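Setting a small table for a child's tea party

Grasso notebook, page 46. Updated 4 March 2020 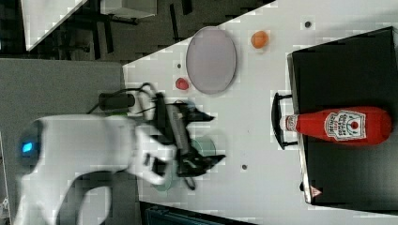

Ottavio Negri wrote to me after the first version of this page that his daughter lost interest before the table was ready, and he asked if it is better to set everything in advance. My answer is yes for the big pieces and no for the small ones. Put the tray and the plate yourself, and leave the cup and the play food for the child. I have changed the order of the steps below because of his letter.

What you need

One tray with raised edges, best with handles
One large oval plate
One cup for each guest
A few small pieces of play food, for example a strawberry
One small ball, if you want to play the passing game at the end
A damp cloth

I prefer a plain white table. The colors of the cups and the plate are easy to see on it, and a small child finds the things faster. If your table is dark or has a strong pattern, a white cloth will do the same work, but fix the corners, because children pull.

Step 1. Clean the table

Wipe the whole top and let it dry. If your table has small round holes in the top, as ours has, look inside them with a lamp. Crumbs and beads like to stay there. I take them out with a wooden toothpick. Do not use water in the holes.

Step 2. Put the tray

The tray goes to one side, close to the edge, with one handle toward the middle of the table. In this way the child can pull it without reaching over the plate. I used to put the tray in the center, as in a café in Pirano where we went one October, and it took all the space.

Step 3. Put the plate

An oval plate can lie along the table or across it. On a narrow table, lay it along. Leave a hand of space between the plate and the tray, or the fingers will be caught between them when somebody moves the tray.

Step 4. Give the cups

Now call the child. Give one cup at a time and ask where it should stand. A translucent plastic cup is good for this age. You can see through the side how much water is in it, and it does not break. Fill it only to one third. If a cup stands too near the edge, don't correct it at once. Ask "Will the guest reach it?" and wait a little.

Step 5. The food

Let the child bring the food pieces from the box and put them next to the plate first, and on the plate after. It sounds slow, but this is the part which the children love the most. My younger son speaks to every piece before he serves it. Pieces smaller than the mouth of a child are not for those under three years, also when they look very nice in the shop.

Step 6. The passing game

When the tea is finished, take away the cups and roll the ball from one guest to another across the table. The one who receives it says what he would like to eat next time. Two rounds are enough.

Clearing up

Put everything on the tray and carry it with two hands. The child carries the plate, if it is not a heavy one. Wash plastic cups by hand with warm water; the dishwasher made ours cloudy after two months. Dry the play food well, also on the side with the leaves, before it goes back to the box.

If you have only a round plate, use it. The steps stay the same, only leave more space on the side of the tray.

Next page: How to fold a napkin for small hands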